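STREAMING NOTES: THE THIRD SEASON OF VELACH, AND WHY I'D WAIT

By Dexter Halvorsen
June 30, 2025

So Velach is getting a third season in November, and the trailer has been out long enough for everybody to have a theory. Mine is that the trailer was cut by people who know exactly how the second season went over and would like us to think about something else.

A quick reminder for readers who dropped off. Velach is the border town drama with the flooded quarry, the two sisters and the missing surveyor. Season one had eight episodes and a real ending. Season two had ten, and you could lift four of them out without anyone in the story noticing. Graziella Donati, who created the show and wrote all of season one, wrote two of those ten. The rest went to a room run by Eustaquio Cuautle, whose earlier series, Espinoza, I liked very much until it started explaining itself.

For season three the announcement says Donati is "returning to the heart of the story." I have read that phrase several times and I can't find a job in it. Is she writing? Is she running the room? The credits at the end of the trailer list her as creator, which she would be if she had moved to the moon. Cuautle is still listed as showrunner. Draw your own conclusions. I've drawn mine.

WHAT THE TRAILER SHOWS

Two minutes and change. Inge is back in the house. The quarry has been drained, or partly drained, and there is a long look at the mud that I assume we are meant to search for the surveyor's case. Someone in a yellow coat stands at the end of the road. The message boards have decided this is the mother. I'd bet against it. The mother's death was the one thing season one was completely clear about, and if they undo it I will stop writing about the show, which some of you would welcome.

There is also the kitchen. People have gone over the kitchen shots with a magnifying glass, and the argument goes like this: the clock over the stove reads a different time than it did in the season two finale, so the trailer must take place before it. Or the clock was moved by the set department. I have watched enough television to know which of these happens more often. A reader sent me a write-up of the clock that ran to 1,758 words and did not once consider that batteries run out.
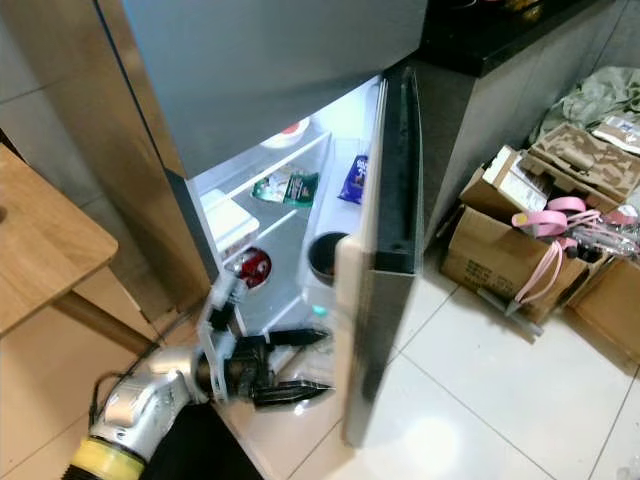
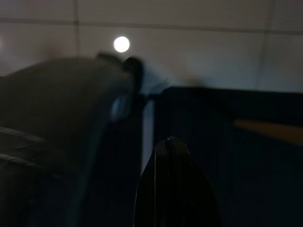
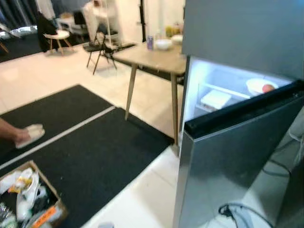
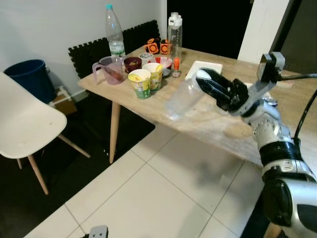 THE CAST NEWS

Dace Krūmiņa is confirmed as Inge, and this is the best reason to watch. She carried season two on her back. Look again at the bus station episode, where she has nearly nothing to say and you still know what she has decided before the bus pulls in. If the new scripts give her half of what she had in the first year, I'll take back a good part of this column.

Musa Adebisi is listed as a regular, up from guest. He was in three episodes as the insurance man and was funnier than anything around him, so of course the worry now is that they'll make him tragic. The trailer has him crying in a parked car. Well.

No word on who plays the surveyor, if the surveyor is ever seen. The cast page has one line left open. Fans read that as a secret. It could just as well be a contract that hasn't been signed.

THE STEELTGATE QUESTION

A correction before the mail starts. I keep typing that name wrong: it's Steltgate, one e, and it is the production company that took the show over after the first season. Steltgate also made Bavley, and if you want to know what I'm afraid of, watch the last three hours of Bavley. A small, odd story about a ferry crew grew a conspiracy, then a second conspiracy behind the first, then a spinoff that never aired. Every season was announced as the one that would answer everything. I still couldn't tell you what was in the hold.

Season three of Velach has been announced as the one that will answer everything.

The company's line is that the story was "always planned as five." Maybe so. I went back to the interviews from the year the show started, the ones I could find, and there is no mention of five seasons in them. Donati talks about a single story with a beginning and an end. Plans change, and I don't hold that against anybody. What bothers me is being told that they didn't.

WHAT OUR READERS THINK

I asked in the last issue whether you would watch, and 43 of you wrote back. That is not a survey. It's a pile of mail from people who like arguing about television, and you should treat it that way. Most said yes, with complaints. A few said they would wait for reviews. One person wrote close to 1,000 words in defense of the season two wedding, and I read every one of them and remain where I was – the wedding is filler, and the song goes on too long.

A fair point came up more than once, though. Several of you said season two plays better in one sitting than it did week by week. I tried it over a rainy weekend. The middle is still slack, but the storyline with the two maps makes more sense when you haven't had seven days to forget the first one. So I'll give it that.

IF YOU'RE CATCHING UP

Watch all of season one. From season two you need the opener, the bus station, both of the Donati episodes (four and nine) and the finale. Skip the recap special, which gets the order of the letters wrong. Skip the companion podcast too, unless you enjoy hearing people agree with each other.

The first two episodes of the new season will go up together and the rest will follow weekly. When a show does that, it usually means the first episode can't hold an audience by itself, or so I've always suspected – I have no proof, and two of my favorite series did the same thing.

I'll have notes on the opener in the November issue if screeners arrive in time. Last year they didn't.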